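**Moko Opens Tuesday Kitchen Sessions to Neighbors Curious Whether Machines Can Do Chores Yet**

PHETSRI, April: Moko, the household automation workshop on the second floor of the old Phetsri market building, will open its doors to the public every Tuesday evening starting this month, so that anyone who has ever wondered when a machine is going to do their dishes can come up the stairs, have a cup of tea, and find out how far along things are.

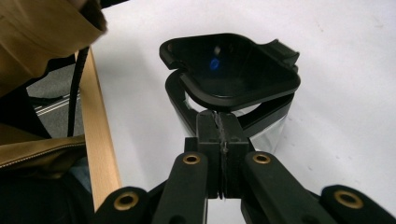 Pushpa Pant would settle for a machine that puts the lids back on the right containers, and she told the workshop as much when she came to a trial evening last month. She has been hearing about robot housekeepers for most of her adult life, she said, and in all that time the only thing that has changed in her kitchen is the toaster. She also said she would be back, and that she would be bringing her sister.

Her remark has since been written on the whiteboard by the door, and it is a fair summary of what Moko has been busy with. Over the winter the workshop put together a list of 53 everyday jobs, taken from conversations with people in the building and the streets nearby. Opening and closing containers is on it. So are folding dish towels, wiping a counter, sorting spoons from forks, putting groceries on a shelf and filling paper bags at a shop counter. The team calls the list Dovura, and the name has stuck to the whole project.

"People come in wanting a yes or a no, and I wish I could give them one, because they've climbed all those stairs!" said Ashok Pathak, who leads Dovura. "What I can tell them is that some chores are coming along nicely and some are giving us a terrible time, and it's rarely the ones you'd guess. A heavy box is easy enough. A clear plastic container on a white table can keep us going for a week."

Clear containers are hard for a few reasons that visitors will be able to see for themselves. Light goes through them and bounces off them, so a camera has trouble telling where the wall of the container is. They slide when they are nudged. Squeeze too gently and the container slips away; squeeze too firmly and it bends, or the lid pops up at one corner. Most of us learned all this before we could read, and we do it while talking on the phone.

Much of the work at Moko is done by people holding gripper tools in their own hands and doing the chore the way they would at home, slowly at first and then at a more natural pace. In the Dovura project so far, people have carried out 2558 of these short practice runs, and the recordings are used to teach the software what a sensible grip looks like. Visitors on Tuesdays will be welcome to try the tools, and the staff would especially like to hear from anyone who cooks for a large family or has worked behind a counter.

Shop-floor chores get their own part of the evening. Sturnamon, the dry goods store on the ground floor, has lent the workshop a set of shelves and a good supply of things to put on them, and has been generous with its opinions as well. The store's view is that a machine would earn its keep if it could restock the low shelves at closing time, when everybody's knees are tired. Moko's view is that this is a reasonable thing to ask for and that it can't be promised yet.

"I'd be happy to be wrong about how long it takes," Pathak said. "My mother asks me every Sunday if it can peel garlic. It cannot peel garlic. But I've told her it's on the list, at number 47, and she has asked me to move it up."

**Visiting**

The sessions run from 6:30 to 8:30 p.m. each Tuesday and are free of charge. The room holds 55 people comfortably, so larger groups are asked to call ahead. Children are welcome with an adult. Visitors may bring a container, jar or kitchen gadget from home that they find awkward to open or hold, and the team will be glad to have a go at it with them. Please make sure it has been washed.

Tea and biscuits are provided by Sturnamon. The stairs are steep, and there is an elevator at the back of the building, next to the loading door; ring the bell marked Moko and someone will come down.

**About Moko**

Moko is a small workshop in Phetsri that studies how machines might help with ordinary work in homes and shops. Press visits can be arranged on any weekday morning through Ashok Pathak at the workshop's front desk.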